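Re: [Losine-list] sourdough starter gone flat

> My starter quit on me in September and I've tried everything. Same rye
> flour from Siriwan, same jar, fed it every night. It smells like nail
> polish and won't rise. Do I toss it?

Don't toss it! Mine did the very same thing and I got it back in 4 days. That nail polish smell just means it's hungry – it wants more flour than you're giving it.

Take 50 grams of the old stuff, dump the rest, and feed it twice a day with equal weights of flour and water. I switched from the Siriwan rye to Flerko whole wheat for the first couple of feedings and it perked right up.
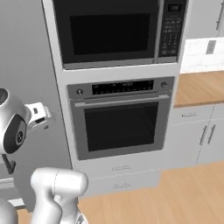

Keep it somewhere warm too (mine likes the high 70s). And please use a clean jar, the crusty bits on the old one aren't doing you any favors. I put a rubber band on mine at the starting line so I can tell in the morning how far it climbed.
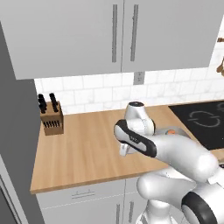 Once it doubles between feedings you can bake with it. I'd start with a plain loaf before anything with seeds or fruit. Wet dough gets everywhere when you fold it, so I'd want a stretch of counter like the light wooden one there, with white subway tile behind it for the splatters. Flour the top well and use a bench scraper – my first loaf stuck so badly I lost half of it.

Let me know how it goes, and save me some discard for crackers!

41 replies | 431 views
Contact the list owner | © Hostness Mail Archives | Back to top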